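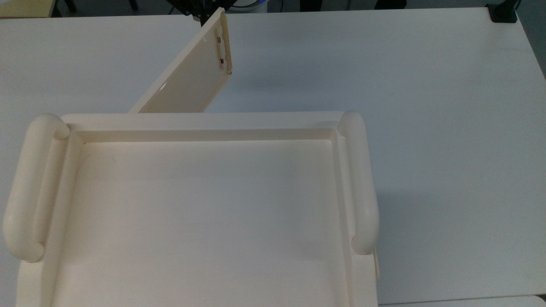
By four in the afternoon Gráinne Ní Chonaill had eaten her lunch standing up, lost her good pen, and watched the arm pick up the cream panel so many times that she had begun to see it when she closed her eyes. She didn't mind. Her mother had kept bees, and Gráinne had grown up thinking that standing very still and watching something else work was a perfectly decent way to spend a day.

"How many is that?" said Peadar Breathnach, coming in with his coat still on and a paper bag from the bakery going clear with butter.

"One thousand, two hundred and one."

"And the one?"

"The one was me leaning on the table."

He laughed and wrote it down anyway, because Peadar wrote everything down, and then he pulled up the other stool and they watched together for a while, passing the bag back and forth. The gripper had the panel by its top, tilted behind the tray, and the light slid along the plastic as it moved. Gráinne had always found this the loveliest part, the small slow lean before anything was decided, like somebody at a party working out whether they knew you.

The idea they were testing was hers, though it had taken her most of a winter to say it out loud. Everybody at Grolovwood trained their arms on the good tries and threw the bad ones in a folder. Gráinne wanted to keep the bad ones, and more than that, she wanted to keep the moment just before each one went bad, and teach the arm to stop there and back up a little and come in again. She called the method Uven, after a lake she had been taken to as a child, where her uncle had shown her how to land a rowboat by missing the dock on purpose and drifting back. It was a terrible name for a paper (Peadar had told her so, kindly, twice) but by now it was on all the files.

"Daithí Madigan rang," he said, brushing off crumbs. "He wants to know if the number is real."

"What did you tell him?"

"I told him you'd ring him back."

The number was sixteen. Out of every hundred tries, the old way had missed sixteen, and it had gone on missing sixteen through new software and new fingers and one very expensive new camera, until people in the building spoke of it the way they spoke of the damp. With the backing up, it missed two. Gráinne had checked it on Margaritis, the slow old computer down the hall, and then she had checked it again with the table shifted over by the width of her hand, and it was still two, and she had gone and sat in her car for a bit with the radio on.

"I keep thinking I've done something silly," she said.

"You probably have," said Peadar comfortably. "We'll find it in January when Tadhg Heffernan reads the draft, and you'll fix it, and it'll be three."

"I could live with three."

"I know you could, love."

She finished the last of the pastry and licked her thumb and reached for the notebook. Outside the big window the lights were coming on in the parking lot, and somebody was scraping a windshield with what sounded like a spoon. She thought of her uncle standing up in the boat, which you were never supposed to do, letting the dock go past with his hands in his pockets.

"Will we do a few more," said Peadar, "before you ring him?"

"Take your coat off, then," said Gráinne, and she moved her stool back from the table and started the next one.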